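Fruit on the Bedsheet: Sorting, Storing and Using Up What You Bought
Speaker notes, Greer Pringle, Clinis community evening
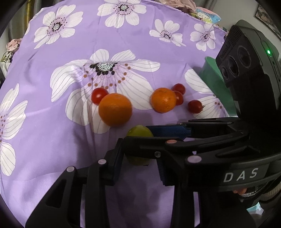 Hi everybody, thanks for coming out. I'm Greer, I have 45 minutes, and I'd like to leave plenty of that for questions because you always have better storage tricks than I do.

Start with my own kitchen. Tiny counter, one bowl, everything piled in it. Oranges at the bottom, tomatoes getting squashed underneath, something green and round that I bought for a recipe I never made. (Pause, ask who has one of those right now. Hands up!)

So, the sheet trick. Once a week I grab an old bedsheet, throw it over the bed and tip the whole bowl out. I love doing this! It's soft, so the tomatoes don't get banged up, it goes straight in the wash afterward, and you've got way more room than on any counter. A flowery one is fine, mine's very loud.

Then I pick up every piece. Oranges: press gently all over, and sniff near the stem end. A heavy one is usually a juicy one. Soft spot? Eat it today, cut around it if it's small. Mold? Out it goes, and wipe down whatever it was touching.

Cherry tomatoes: keep them out of the fridge until they're ripe, then eat them fast. Split ones go in a pan with oil and garlic that same night — don't put them back with the others.

Limes and other small citrus: fridge, in a bag, crisper drawer. They go hard as golf balls on my counter. Zest them before you juice them, I forget every single time.

(Tell the Wimach story here if people look sleepy. Short version: my first apartment, 11 oranges behind the toaster, the smell.)

Putting it back: two bowls now. One for citrus we'll eat this week, a shallow one for tomatoes, single layer. My sister swears by a wire basket and she may be right, I just don't own one.

Handout is one page, 100 copies by the door, take an extra for a neighbor. The recipe on the back is the orange and tomato salad, serves 4. Go easy on the onion.

Questions. If it's quiet, ask about bananas — they'll argue for ages. Remember to thank Fetarach for the room and stack the chairs.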